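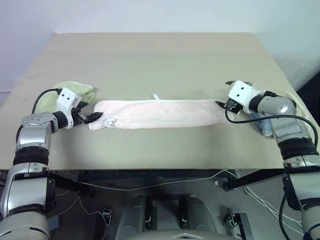
Setting Up a Two-Arm Towel Folding Cell: Working Rules

Last revised 3rd October by Raimonds Laur, Pamora cell group

These rules apply to bench-mounted two-arm cells handling terry towels and light cloths. They cover setup, grip checks, cable routing and stops. Site safety rules take priority wherever the two differ.

Before power-on

Clear the table of tools, cups and loose hardware. Cloths waiting their turn may stay on the table if they lie outside the fold area. A cloth under an arm is acceptable at rest but must be moved before any program that lowers the wrist on that side.

Check that the table is level and that its surface has no lifted edges. Wipe the finger pads with a dry cloth. Lint on the pads is the most common cause of a slipped corner.

Cable routing

Each wrist cable needs enough slack for full wrist rotation. Run the wrist through its range by hand-guiding at low speed and watch the loop. It must not touch the table, cross the fingers or catch on the elbow. Tie back loose wiring under the table and keep it off the floor wherever feet can reach it.

Gripping and tensioning

1. Lay the towel flat, long side parallel to the front edge of the table.
2. Close the left gripper on one end, then the right gripper on the other. Do not close both at once during setup.
3. Pinch the fabric only. Hanging loops and sewn labels must stay clear of the fingers.
4. Move the arms apart until the slack is gone, then stop. Ribbing that starts to spread means the pull is too high.
5. Hold for 2 seconds and look for creep at both ends.
6. If either end creeps, open both grippers, lay the towel again and repeat from step 1.

Start with the pull limit at 55 percent of the value in the Wiltach controller sheet. Raise it only after a full batch without damage. The Ondulach fold program reads this limit at startup, so restart the program after any change.

Stops and faults

Keep hands off the table whenever the drives are on. Reaching in to straighten a towel counts as entering the cell and requires a protective stop first. Fault 446 means the two arms disagree on pull. Do not clear it from the panel until both grippers are open.

Records

Log every change to speed, pull limit or finger pads, with initials. Replace pads at 3,000 grips or at the first visible tear. The Lūse site keeps its own log; do not merge entries. The next review of these rules is in December.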